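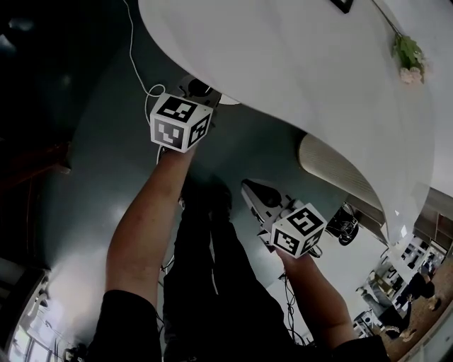 Made a pot of lentil soup last night and people asked for the recipe, so I'm putting it in a thread. It isn't fancy. 1/11

2/11 Chop one large onion, two carrots and a stick of celery. Small pieces, all about the same size. Cook them in olive oil on medium-low with a pinch of salt until the onion is soft.

3/11 Add three cloves of garlic, a teaspoon of cumin and half a teaspoon of smoked paprika. Stir for a minute. If it sticks, add a splash of water.

4/11 Rinse 9 ounces of brown lentils and pick out any stones. I get mine from the bulk bins at Sotiropoulos in Nelthorpe. The bagged ones are fine too.

5/11 Lentils go in with six cups of water or stock and a bay leaf. Bring to a boil, then turn it down and put the lid on, slightly open.

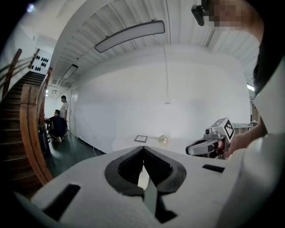
6/11 It needs around 35 minutes. Old lentils take longer – I had a bag last March that was still hard after an hour.

7/11 Salt near the end. Taste first if you used stock, some brands are very salty already.

8/11 Take out the bay leaf. Blend two ladles of soup and stir that back in. You can skip this, but I like it thicker.

9/11 Lemon juice goes in off the heat. Half a lemon, then taste, then maybe the other half. A spoonful of red wine vinegar works if you're out of lemons.

10/11 Feeds four with bread. It keeps three days in the fridge and gets very thick, so add water when you reheat it. Freezes well in flat bags.

11/11 Someone asked about red lentils. Yes, but they fall apart and cook in 20 minutes, so skip the blending. I'll post the flatbread I make with it over the weekend.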